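The Box on the Bed

Every move ends up on a mattress. Vasanthi Matubbar has done it 2 times in as many years, first out of Badow, then out of the flat over the Peeters bakery, and both times the last things to get packed went on the bed. Then the first things to get unpacked. Then you, at midnight, shoving it all over so you can lie down.

"The bed is the only big clean surface you've got," she says. "Kitchen's a mess, floor's worse. So it all goes on the bed."

Boxes are the other half of it. She didn't buy any. New ones from the Sovico store were going to run her 600 for the lot, and she'd already paid the movers 3,210, so she went asking. The pharmacy. The bakery. A cousin at a clinic. Secondhand boxes are better anyway, she says – they were made to carry something, and the good ones get stacked and hauled and still hold their corners.

The trouble is labels. Whatever was printed on the box stays printed on the box, so by the second night you're hunting for a frying pan in something marked printer paper. Obaidul Munasinghe, who drives for Zonden and has carried more sofas than he'd like to remember, has a rule. Write on two sides, never the top. The top gets another box on it and thats the end of your label. Fat marker, room first, then what's in it. And don't fill a big box with books. People do it every time.

Tape he is fussy about too. One strip down the seam is fine for pillows. Plates want three, and a strip across the ends. 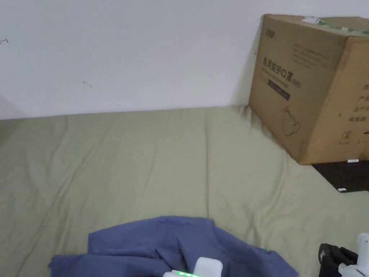
Straight onto the sage-green sheet: a carton printed for medical protective masks, tape across the top.

Put the sheet on before the boxes come in, or after? Matubbar says before, always, and an old one. Cardboard is dusty stuff and sheds on everyting. Strip it, wash it, make the bed up properly once the last carton is off. Obaidul says forget the sheet, throw a blanket over the bare mattress. They have not settled this.

Walls can wait. So can curtains. Her order for the first night goes bed, kettle, towels, phone charger – then stop and eat.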